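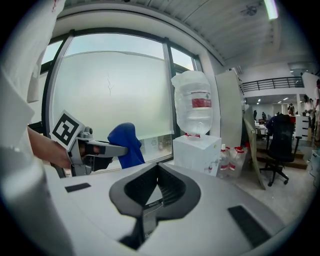
Blue cloth at the window side, water dispenser behind.

Stundside, Room 204: window side
Page compiled by Efren Umali, 7 Jan 2021

Room 204 is used for cloth handling and folding work. This page records the fixed items along the window side for anyone planning a session there. Floor plans are kept separately by Miyuki Kikuchi.

Window: dark metal frames, translucent white roller blind. Leave the blind down during folding work.

Ceiling: ribbed, white, with a long fluorescent fixture. Switch is by the door.

Water: dispenser with an inverted bottle on a white base. Three bottles with red caps stand on the floor to its right. Report low stock to Genji Honda.

Partition: tall white panel, right of the dispenser. The beige board leaning against the wall is due to be moved in September.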